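The Planner at Wiltcombe

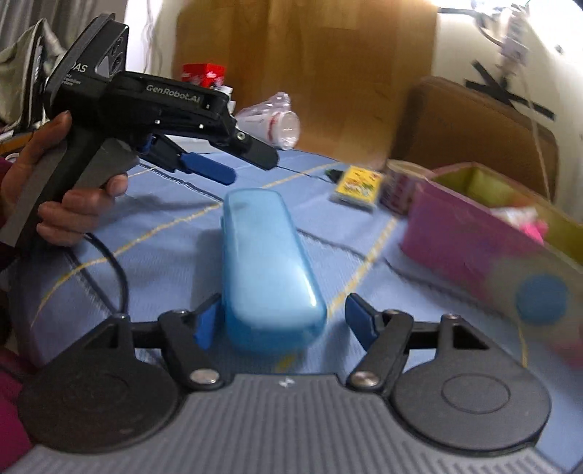
I'd been arguing with the planner since breakfast and it was winning. I call it Gallardo, after the street I lived on when I wrote the first version (a terrible flat, lovely bakery), and it had one job that morning, which was to look at a pencil case and decide where two fingers ought to go.

"Grasp candidate 1 of 70," said the log. Then it sat there thinking, the way my gran used to over a menu.

I should say that Gallardo didn't talk. It wrote log lines, and I'd written every one of those myself, so there was no excuse for how personally I took them. But somewhere in May I'd started answering back, and by build 687 I was saying good morning to it!

The trouble was shine. A glossy lid throws a bright streak, and the perception code kept taking the streak for an edge, so the planner would very politely propose to pick up a bit of light. I'd masked it, blurred it, and moved the threshold up and down until I'd forgotten where it started. Wusthorpe, our sister lab, wanted the new release by teatime and had sent me 2 messages with no words in them, just question marks.

So I did something daft. I opened the log settings and added a line that would print if the confidence ever fell below half. It said: "Not sure. What do you think?"

I ran it again. Sixty-nine candidates scrolled by, all rubbish, all certain. I went to put the kettle on, and when I came back the cursor was blinking under the last one.

"Not sure. What do you think?"

I pulled the chair in and put my tea down.

"Well," I said, "let's start with the lid."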